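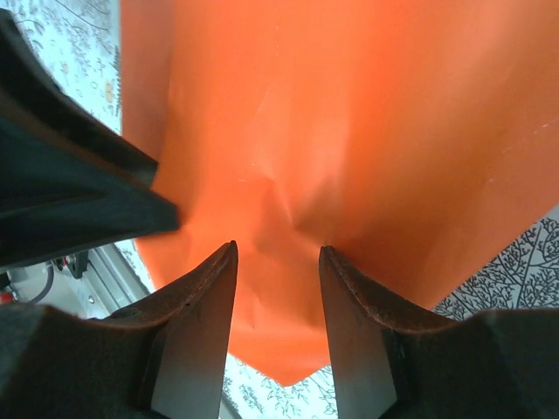 Khrystyna Didenko once told our evening group that she learned more from one orange rag than from 11 wooden blocks, and that anyone who wanted to understand grippers should put the blocks back in the box for a month. She got a few groans. We had just finished cutting the blocks!

She was right, though, and this chapter follows her advice. In Chapter 6 you built the two-finger gripper, bolted it to the end of the arm and wrote a routine that closes the fingers until the motor current climbs. With a block that works well. A block stays the same shape when you squeeze it, its corners stay where they were, and if you know where one face is you know where all the others are. Cloth gives you none of that. Pinch it in one spot and wrinkles run out from the pinch, the rest bunches up or hangs down, and the point you were planning to grab next has moved.

I love this problem. It is cheap to set up, you can work on it at a kitchen table, and it will keep you busy for as long as you like. The first version of my own setup, back in October 2019, lived on a shelf at the Skakonholm workshop between a drill press and somebody's kayak seat, and I still use most of that code.

What you need

The arm and gripper from Chapter 6, with the wrist camera mounted so that both fingertips are in view. A few squares of fabric, each one plain and brightly colored. A patterned cloth to cover the table (old bed sheets are perfect – go for leaves, branches, anything busy). You want a strong color against a busy background, so that your program has to find the fabric by more than brightness alone. If you printed the Belamard finger shape, check the tips for rough edges and sand them, or they will snag on anything woven.

Where we are going

Section 7.1 deals with finding cloth in the camera view and picking a spot to pinch. Section 7.2 is about closing the fingers. We will drop the current limit we used for blocks, since a thin fold barely pushes back, and close to a set gap of 2 millimeters. Section 7.3 covers lifting, and how to tell from the wrist view whether you have one layer or several. In Section 7.4 you will run a long series of tries and keep a log. My last log has 169 entries, and the bad ones are the most fun to read.

Before you start

Lay a dish towel on the table and pick it up with your thumb and one finger, slowly, in five different places. Watch where the folds go. Write down which pinch gave you the flattest hang, and keep the note for Section 7.3.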